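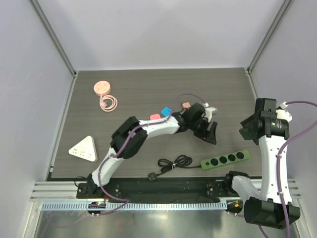

Two arms, one table, and the planner keeps freezing on its own cable

Posted in: Software > Planning and control

solderbap
Hello all. Long post, sorry, kettle on first.

I've got a two-arm cell with a mix of plugs, adapters and power strips on the table, and the job is picking adapters up and putting them where they belong without the arms getting in each other's way. Hardware is behaving. My trouble is all in the software, in the bit where perception hands over to planning.

The stack is Plallelau for planning both arms together, fed by a point cloud from the fixed camera, with the Borbély smoother sitting on its output. I filter the robot out of the cloud using the arm model and whatever's left is treated as stuff to avoid. Lovely in theory! Except the arm model is just links and grippers, and the purple cables aren't in it. So every time a cable arches up over a gripper, the filter leaves it in, the planner decides there's an obstacle hanging a few centimetres off its own wrist, and we get "start state in collision" until it hits the 2000 ms timeout. Then it retries, then it sulks.

I've tried padding the links so the filter eats the cable as well. That works until the gripper goes low over an adapter, and then the padding eats the adapter too. Has anyone got a way round this that isn't "tie your cables up tighter"?

marrowfat
Tie your cables up tighter :)

Sorry. I do mean it a bit though. If the loop is shorter the padding can be smaller and you're done by teatime.

solderbap
Ha, knew it. They're tied at intervals already, and the wrist needs slack to turn over. If I take more out I'll be writing a different post about broken connectors.

gantry_gran
Don't pad the geometry, mask in the image. Your cables are purple and (I assume) nothing you're picking up is. Threshold on hue, dilate the mask a little, drop those pixels before you ever make the cloud. We did this on the Hastmont rig and it took me one afternoon including lunch.

You'll want to hold the mask for 4 frames or so it doesn't flicker when the motion blur washes the colour out. Sorry, scrap the "or so", I went and looked at the config, it's 4.

pelican_crossing
I'd be careful with that, gran. Colour masking is fine until the lights change or someone brings in a new adapter. And more to the point, if you delete the cable from the cloud then the planner has no idea it exists, so the OTHER arm will happily drive through the loop. One arm's slack is the other arm's snag. Two arms sharing a table is exactly where that bites.

gantry_gran
Fair, but at present their planner doesn't move at all, so I'd call it progress.

pelican_crossing
A robot that stops is a lot cheaper than one that's hooked its neighbour!

solderbap
Both useful, thank you. I should have shown the awkward pose in the first post, as it makes pelican's point for them.
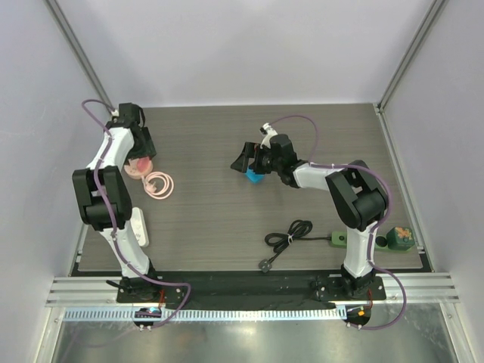

Left gripper over the round pink socket, right gripper at the blue block, and the right arm's cable in a wide arch over the table.

That arch is what the filter leaves behind. If I masked it out completely, I can well believe the left arm would think all that space was free.

marrowfat
Oh right, that's a much bigger loop than I was picturing. I withdraw the cable tie remark. Mostly.

Could you have the cloud twice? One copy with the purple taken out, for checking an arm against itself, and one with the purple left in, for checking it against the other arm. Does Plallelau let you do a scene per arm?

solderbap
It does per-group allowed collisions, so I think I can do it with one scene. Put the purple points in as a separate object, split by which arm they're nearest to, then let the left arm touch the left cable and the right arm touch the right. Everything else stays forbidden. Hmm. That's rather nice.

pelican_crossing
That I'd run. "Nearest arm" will go wrong when the arms are close together, mind. Seed it from the wrist and grow along the cable, so the label follows the thing instead of jumping about.

two_left_feet
Coming at this from the learning side, so shout me down. Why plan at all for this? We trained a policy on 1497 demos of a similar table and the cables just stopped being a topic. It runs at 15 Hz, no point cloud, no scene. The people doing the demos kept clear of the cables and the policy picked that up.

pelican_crossing
And when it doesn't keep clear, what do you look at to find out why?

two_left_feet
The video, and then we record more demos. I know, I know. But the original question is three layers of filter deep and we haven't reached the adapters yet.

gantry_gran
I've seen both go badly, for what it's worth. The learned one looked smoother while doing it.

solderbap
I'm sticking with planning for now, partly because I have to show where each motion came from at the Bultham meet-up in May and "it picked that up" won't get me far. No shade, two_left_feet, I'd love to see your numbers on the black plugs. Mine vanish against the dark table as far as depth goes.

Update, later the same evening: the split-object version is in. Hue mask, grown from each wrist, held for 4 frames as gran says. The start state error has gone in the poses I've tried. Planning is slower because the cable object gets rebuilt every cycle, and the Borbély smoother still cuts corners past the cable, as it only checks the original scene and doesn't get my new object. So that's tomorrow.

marrowfat
Check whether it takes a scene handle at start-up only. Ours did, and we had to restart the node to get it to notice anything new.

solderbap
...it takes it at start-up only. Right. Bed.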